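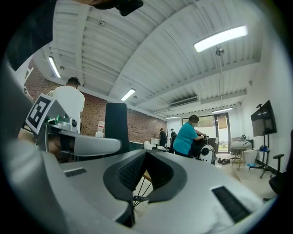
Komulville 공동작업실 시설·비품팀

피로 방지 매트, 정말 다리가 덜 아픈가: Gudiva 스탠딩 매트 사용기

2021년 2월 1일
분류: 비품 사용기 / 바닥·가구

서서 일하는 사람에게 매트를 깔아주면 다리가 덜 아프다는 말을 그동안 잘 믿지 않았다. 신발 깔창이 이미 있는데 그 밑에 고무를 한 장 더 깐다고 뭐가 달라지나 싶었고, 판매 페이지마다 붙어 있는 빨간색 파란색 발바닥 그림도 의심을 키우는 쪽이었다. 그래도 작업대를 높은 것으로 바꾼 뒤로 종아리가 당긴다는 얘기가 팀 안에서 계속 나왔고, 비품비가 조금 남아 있어서 Gudiva 매트를 들였다. 1월 한 달 동안 써 보고 적는다.

미리 말해 두면 업체에서 받은 물건이 아니고 정가를 주고 샀다. 할인 쿠폰도 기한이 지나서 못 썼다.

고른 과정

후보는 둘이었다. Gudiva에서 나온 평평한 직사각형 매트와, Hoshino에서 파는 가운데가 볼록하게 솟은 매트. Hoshino 쪽은 발로 굴리고 밟고 하라는 물건인데 서서 노는 사람한테는 맞을지 몰라도 톱이나 칼을 쥐고 서 있는 사람 발밑에 언덕을 만들어 두는 건 영 내키지 않았다. 색도 밝은 베이지 하나뿐이라 한 주면 시커멓게 될 게 뻔했다. 그래서 Gudiva로 정했다.

Gudiva 판매 페이지에는 후기가 1,622개 달려 있었다. 별점은 거의 만점이다. 이런 숫자를 보면 일단 읽어봐야 직성이 풀리는 성격이라 저녁 내내 넘겨 봤는데, "배송 빨라요", "아직 안 써봤지만 좋아 보여요" 같은 글이 끝없이 나온다. 사진이 붙은 후기만 걸러 보면 657개로 줄고, 그중에도 포장 비닐을 뜯지 않은 사진이 적지 않다. 오래 써 보고 다시 와서 적었다는 글은 찾는 데 한참 걸렸다. 찾은 글들은 대체로 모서리가 들뜬다는 불평이었고, 뒤에 적겠지만 우리 것도 그렇게 됐다.

첫날

상자를 열면 냄새가 난다. 새 타이어와 새 장화 사이쯤 되는 냄새다. 설명서에는 통풍이 잘되는 곳에 하루 두라고 되어 있어서 창가에 펼쳐 놨는데, 하루로는 어림도 없었고 나흘째에야 코를 가까이 대지 않으면 모르겠다 싶은 정도가 됐다. 겨울이라 창을 오래 못 열어 둔 탓도 있을 것이다. 중성세제를 풀어 한 번 닦아낸 게 그나마 도움이 됐다.

말려서 오는 것도 문제다. 돌돌 말린 상태로 상자에 들어 있어서 펴 놓아도 양쪽 끝이 스키 앞코처럼 올라온다. 뒤집어서 공구 상자로 눌러 두었더니 한쪽은 얌전해졌고 다른 쪽은 지금도 살짝 떠 있다. 발이 걸릴 만한 높이는 아니지만 빗자루는 매번 걸린다.

두께는 12mm라고 적혀 있고, 자를 대 보니 그 말은 맞다. 다만 밟는 순간 얼마나 꺼지는지는 어디에도 안 적혀 있는데 사실 그게 더 중요한 정보 아닌가. 손바닥으로 누르면 꽤 단단하고, 체중을 실으면 뒤꿈치 쪽이 먼저 내려간다. 처음엔 이렇게 딱딱한 걸 돈 주고 샀나 했다. 너무 푹신하면 발목이 계속 균형을 잡느라 더 피곤하다는 설명이 있던데, 이 부분은 써 보니 어느 정도 수긍이 간다.

한 달 동안 달라진 것과 그대로인 것

뒤꿈치는 확실히 편하다. 여기까지는 인정한다. 콘크리트 위에 얇은 장판만 깔린 바닥이라 오후가 되면 뒤꿈치가 찌르듯 아팠는데, 매트 위에서 일한 날은 그게 늦게 오거나 안 왔다. 발이 덜 시린 것도 있다. 1월에는 이 효과가 오히려 더 컸던 것 같고, 누가 추천 이유를 물으면 피로보다 냉기 얘기를 먼저 할 것 같다.

종아리와 허리는 모르겠다. 판매 페이지에는 허리 부담까지 줄어든다고 굵은 글씨로 써 놨는데 내 허리는 그 글을 읽지 않은 모양이다. 한 주는 매트를 치우고 일해 봤다. 뒤꿈치는 바로 티가 났고 허리는 깔았을 때나 치웠을 때나 똑같이 뻐근했다. 허리가 나아진 날은 중간에 앉아서 쉰 날이었다. 그러니 허리 때문에 사려는 분이라면 매트 값으로 등받이 없는 높은 의자부터 알아보는 편이 낫겠다.

신발도 많이 탄다. 밑창이 두꺼운 운동화를 신으면 매트가 있는지 없는지 헷갈릴 정도고, 얇은 실내화나 밑창이 딱딱한 안전화를 신으면 차이가 난다. 후기에 평이 갈리는 이유 중 하나가 이게 아닐까 싶은데, 정작 무슨 신발을 신고 썼는지 적어 둔 후기는 드물다. 우리는 안전화 기준이다.

청소

톱밥은 잘 털린다. 표면에 얕은 무늬가 있는데 골이 깊지 않아서 빗자루로 쓸면 대부분 나온다. 물걸레질도 문제없었다. 반면에 실밥과 머리카락은 달라붙어서 안 떨어진다. 테이프 클리너를 쓰면 이번엔 테이프가 매트에 붙는다. 결국 고무장갑을 끼고 문질러 뭉치는 게 제일 빨랐다.

목공 본드는 굳은 다음 손톱으로 밀면 벗겨진다. 유성 마커는 안 지워진다. 알코올로 닦았더니 마커와 함께 매트의 검은색도 조금 묻어 나왔으니 따라 하지 마시길. 설명서에 "대부분의 오염에 강합니다"라는 문장이 있는데 대부분에 무엇이 들어가는지는 구매자가 알아서 확인해야 한다.

그리고 바닥 쪽. 일주일에 한 번은 들어서 밑을 말려야 한다. 매트 밑에 물기가 들어가면 빠질 데가 없다. 물걸레질한 다음 날 들춰 봤더니 장판이 축축했다. 곰팡이는 아직 못 봤지만 여름에는 장담 못 하겠다.

미끄럼

마른 바닥에서는 안 밀린다. 바닥에 고운 먼지가 깔려 있으면 밀린다. 사포질을 하는 자리라면 깔기 전에 바닥을 닦고, 가끔 들어서 밑면도 닦아줘야 한다. "강력 논슬립"이라는 문구는 깨끗한 아파트 주방을 상상하고 쓴 것 같다. 바퀴 달린 의자는 올리지 말 것. 자국이 남고, 그 자국은 다음 날 아침에도 그대로 있었다.

Plistine 방수 커버는 사지 마세요

같이 사면 좋다고 뜨기에 Plistine에서 나온 투명 커버도 주문했다. 매트 위에 덮어서 오염을 막아준다는 물건인데, 덮는 순간 매트의 장점이 거의 사라진다. 표면이 미끌거리고, 커버와 매트 사이에 공기가 차서 밟을 때마다 소리가 난다. 크기도 Gudiva 규격에 맞다고 해 놓고 실제로는 한 변이 모자라 모서리가 튀어나온다. 반품하려니 개봉 제품이라 안 된다고 해서 지금은 페인트칠할 때 바닥에 까는 비닐로 쓰고 있다. 그 용도로는 나쁘지 않다.

보증

보증 기간은 3년이다. 길어 보여서 약관을 읽어봤더니 "정상적인 사용에 따른 마모와 눌림"은 빠진다. 매트가 망가지는 방식이 마모와 눌림 말고 또 뭐가 있는지 궁금해서 문의를 넣었고, 답변은 "제조상 결함에 한합니다"였다. 끝이 들뜨는 건 결함이냐고 다시 물었더니 시간이 지나면 자연스럽게 펴진다고 한다. 한 달이 지났는데 얼마나 더 지나야 하는지는 답이 없다. 문의 답변 자체는 빨리 오는 편이었다.

그래서 살 만한가

콘크리트나 타일처럼 단단하고 찬 바닥에서, 한자리에 오래 서 있고, 밑창이 얇거나 딱딱한 신발을 신는다면 살 만하다. 자리를 계속 옮겨 다니는 사람은 매트 위에 있는 시간이 별로 없어서 돈이 아깝다. 우리 쪽도 재단 자리에 깐 것은 잘 쓰고, 조립 자리에 깔았던 것은 오가며 가장자리만 밟게 돼서 재단 자리 옆으로 옮겼다.

값은 솔직히 비싸다. 비슷한 두께의 이름 없는 고무판이 절반 값에 팔리는데, 그것과 나란히 놓고 비교해 보지 못해서 Gudiva가 값만큼 더 나은지는 말할 수 없다. 다음 비품비가 나오면 고무판을 한 장 사서 옆자리에 깔아 볼 생각이다.

좋았던 점: 뒤꿈치 통증, 발 시림, 톱밥 청소
별로였던 점: 냄새, 들뜨는 끝부분, 실밥, 먼지 바닥에서 밀림, 허리에 관한 과장
다시 산다면: 재단 자리용으로만

덧붙임. 매트를 칼로 잘라 써도 되느냐는 질문이 게시판에 있었는데, 가장자리가 비스듬하게 깎여 있어서 자르면 그쪽에 턱이 생깁니다. 통로 쪽은 자르지 말고 벽 쪽만 자르세요. 설명서에는 자르면 보증이 없어진다고 되어 있습니다.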